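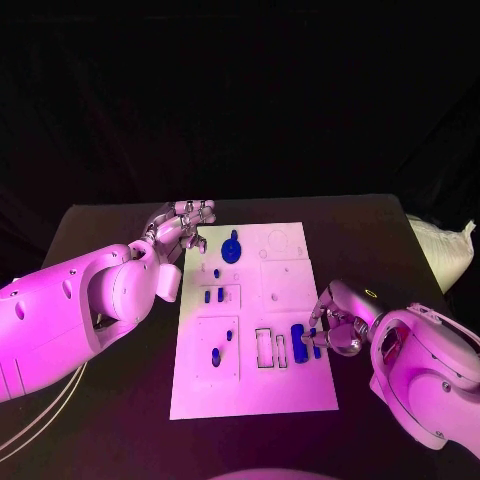 *Attachment 1: white board on the gray table, blue cylinder standing lower right, round knob piece up near the top center*

**Ticket: blue pieces binding in the Plotik board**
Opened by: Leanne Bainbridge
Status: waiting on parts

Hi again! So this is the white Plotik board we got from Cenholm in November, the one with the blue pieces. The big cylinder has started sticking in its hole (the round knob piece is fine, I could spin that one all day). It goes down maybe halfway, gets stubborn, and then I need both hands and some bad language to get it out again.

What I've tried so far:

- Wiped the cylinder and the hole with a dry cloth. No change.
- Turned the cylinder a quarter turn and tried again. Slightly better, then stuck in the same spot.
- Swapped in the spare cylinder from the Alden box. Sticks too — so I'm blaming the board.
- Light sanding inside the hole with 600 grit, 5 passes. Much better for one afternoon, then right back to binding the next morning.

I do have 1,000 grit here as well but I didn't want to keep going without asking, in case I open the hole up too far and the thing starts wobbling.

**Reply from Sebastian Coman, 2:40 pm**
Thanks Leanne, good notes. Please stop sanding for now. Can you lay a ruler corner to corner and see if the board rocks? The Clegg boards did this when they were stored on edge.

**Leanne, 4:15 pm**
Okay, ruler done, and yes, it rocks! There's a gap under the middle I can slide a business card into. And guilty, it did spend a couple of weeks leaning against the shelf. I've got it lying flat under some heavy books tonight and I'll try the cylinder again before lunch tomorrow. If it still binds, could you send a new board but let me keep the blue pieces? They're all fine and I've finally got them labeled.

**Sebastian, 4:32 pm**
Sure, board only. I've put one aside for you, just tell me if you need it shipped.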